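4. 만화 컬렉션 등록 및 구독 목록 설정

이 장에서는 Lulberg 컬렉션 관리 프로그램에 단행본과 낱권 이슈를 등록하고, 단골 서점의 구독 목록과 연동하는 절차를 설명한다. 계정 생성(3장)을 마친 상태를 기준으로 한다.

4.1 새 시리즈 등록

1. 주 메뉴에서 [컬렉션] > [시리즈 추가]를 선택한다.
2. 시리즈명을 원제로 입력한다. 번역판은 '판본' 항목에서 별도로 지정한다.
3. 출판사, 창간 연도, 권호 체계(연속 번호 또는 시즌별 번호)를 입력한다.
4. 작가와 작화가를 각각 등록한다. 이슈마다 작화가가 바뀌는 시리즈는 '이슈별 지정'에 표시한다.
5. [저장]을 누른다. 시리즈 코드가 자동으로 부여된다.

참고: 같은 제목으로 재창간된 시리즈는 기존 시리즈에 합치지 말고 새로 등록한다. 1호가 중복되면 정렬 순서가 어긋난다.

4.2 이슈 일괄 입력

1. [가져오기]에서 CSV 파일을 선택한다. 파일 하나에 담을 수 있는 최대 행 수는 3,147행이다.
2. 열 이름을 프로그램 항목에 대응시킨다. '호수'와 '표지 구분'은 필수 항목이다.
3. 미리보기에서 오류 행을 확인하고 수정한다.
4. [실행]을 누른다. 914행 파일을 기준으로 처리에 2분이 걸린다.

주의: 가져오기 도중 프로그램을 종료하면 입력된 행까지만 저장된다. 다시 실행하기 전에 [마지막 가져오기 취소]를 적용할 것.

4.3 보관 위치 지정

보관 위치는 '방 > 가구 > 칸' 순서의 3단계로 입력한다. 칸 번호는 왼쪽 위에서 시작하여 오른쪽으로 매긴다. 위치 이름은 한글 20자까지 허용된다. 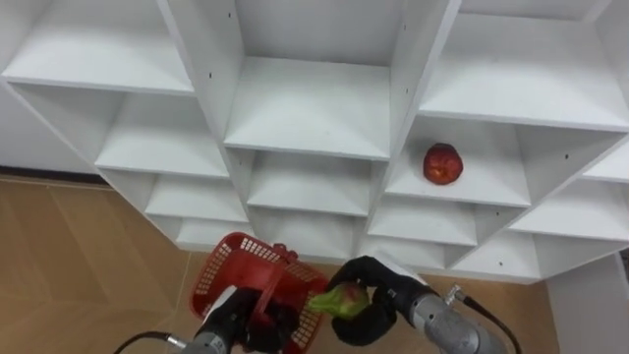

변형 표지는 별도의 이슈로 등록해야 하는가?

같은 호수 아래에 '표지 구분' 값만 달리하여 추가한다. 별도 이슈로 등록하면 누락 호수 검사에서 중복으로 표시된다.

4.4 서점 구독 목록 연동

1. [설정] > [구독]에서 서점을 선택한다. 기본 목록에는 Dernside와 Geraghty가 포함되어 있다.
2. 서점에서 발급한 회원 번호를 입력한다.
3. 구독할 시리즈를 선택하고 표지 구분과 수량을 지정한다.
4. [전송]을 누르고 상태가 '접수'로 바뀌는지 확인한다.

참고: 구독 시리즈는 서점당 299종까지 등록할 수 있다. Plundstead 지점은 예약 마감이 오후 6시이며, 이후 전송된 변경 사항은 다음 발주분에 반영된다.

주의: 구독을 해지해도 이미 발주된 이슈는 취소되지 않는다. 미수령 이슈는 [구독] > [대기 중]에서 확인한다.

한국어판 감수: Evaristo Zepeda
개정: 3월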